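3. The test room

We used the back room at Esness for the storage study. Aurel Oprea, our supervisor, had suggested it in October after the first plan, a shared kitchen at Flarnar, fell through. The rest of this section covers the furniture as it stood before we changed anything.

The main piece is a white cabinet with a white countertop that overhangs the front edge. At one end it has a column of panelled drawers with small round knobs. A second white cabinet with a white top stands apart from it, and there is a white shelving unit next to a small round table. The floor is pale gray and glossy, with a round white outlet plate set into it. 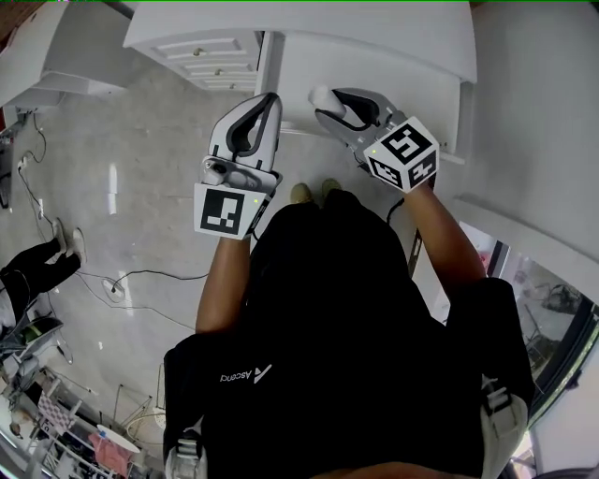 The knobs gave us more to think about than we expected. In our survey people complained about small knobs more than any other kind of handle, mostly because they are hard to grip with full hands. The overhang matters too - you have to reach in under it to get to the top drawer, and a person standing close to the cabinet can't see what they are pulling.

Cables were the other problem. A power strip on the floor under the second cabinet and a cable running across from the floor outlet both limit where a cart or a stool can go. We marked the cable routes on our floor plan and left them alone, as moving an outlet was outside the budget of 3,000. Final spending came to 2,992, of which 1,902 went to the Gasus drawer inserts.

Section 4 compares 7 layouts for the drawers, starting with Bogdan's.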